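Automatisierung > Zweiarmzellen > Planung und Beschaffung

Zuletzt aktualisiert: 6. Nov. 2023

Dristix Zweiarmzelle: was Sie vor der Bestellung wissen sollten

Schön, dass Sie sich ein wenig Zeit nehmen – eine solche Zelle kauft man ja nicht alle Tage, und die Angebote lesen sich anfangs recht ähnlich.
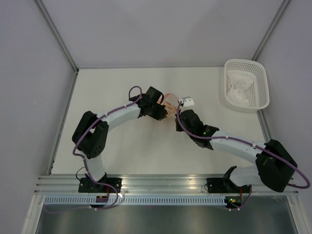 Beim Budget fangen die meisten mit den Armen an und vergessen das Drumherum. Planen Sie Gestell, Schiene und Wände von Anfang an als eigene Position ein, dazu die Kabelführung: Die violetten Leitungen sind mit kleinen weißen Clips an den Armen gehalten und laufen in weiten Bögen, und für diese Bögen braucht es seitlich Luft. Ersatzclips gibt es im Beutel zu 13 Stück.

Für das Zubehörpaket Kelley rechnen wir 600 Euro, die Einweisung in Predstead dauert 5 Tage und ist seit August im Preis enthalten.

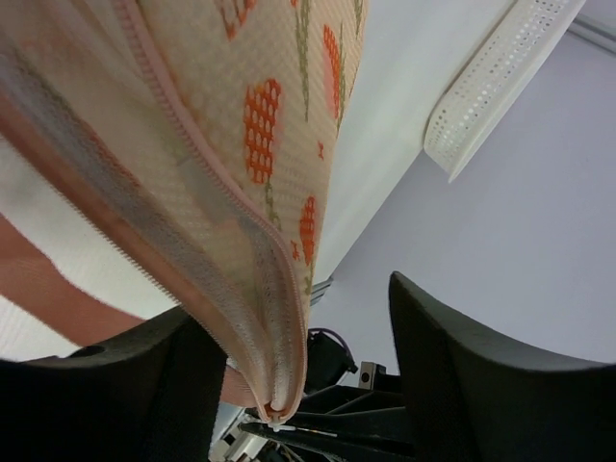 Text: Adhiambo Mfinanga, Beratung Mutiso

Bringen Sie zum Vorgespräch bitte gern Ihre eigenen Teile mit, und zwar ruhig die schwierigen! Ein weiches Netztäschchen mit offenem Reißverschluss stellt ganz andere Fragen an die Greiffinger als ein fester Becher, und davon hängt ab, welchen Fingersatz wir Ihnen anbieten. Eine Anzahlung von 1000 Euro reserviert den Liefertermin.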